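Firmware Security Tester, Embedded Devices (full time)
Lenulis, product security group

Lenulis looks after the software inside other people's boxes: door controllers, network cameras, thermostats, and one baby monitor we still bring up at parties. Vendors send us firmware before it ships. We find the hard-coded password. They express surprise.

We need one more person to do this, starting in March if you can.

What you'd be doing
Unpacking firmware images and reading what falls out
Poking at update mechanisms, debug ports and services that listen on every interface for reasons lost to history
Writing reports a product manager can finish in one sitting
Looking after Dovau, our in-house fuzzer, which has 986 open tickets and a temper

What we'd like you to have
Working knowledge of C and at least one of ARM or MIPS assembly
Some scripting, in whatever language you're prepared to defend
Experience disclosing a bug to a company that didn't want to hear about it
A soldering iron you've burned yourself with only moderately

A degree is fine. So is no degree. Certificates will be read politely.

What you get
A salary we'll tell you in our first email, before you've talked to anyone
A hardware budget of $1,000 a year, no forms under $100
Time to publish your own research once the vendor has patched, or once the deadline has passed and they haven't 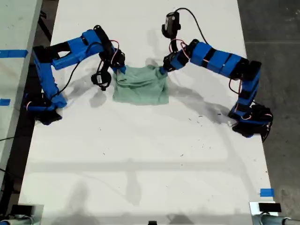 Page last changed: 6/27/23

How to apply
Send a resume and a short write-up of a bug you found, 500 words at most, to the jobs address at the bottom of our contact page. Plain text or PDF. If you attach a macro-enabled document we will open it in a virtual machine and grade it separately.

There's one technical interview, on a firmware image we give you two days ahead, and one chat with the team. No whiteboards. We answer everyone, though in busy weeks it can take a while — please don't test our mail server to pass the time.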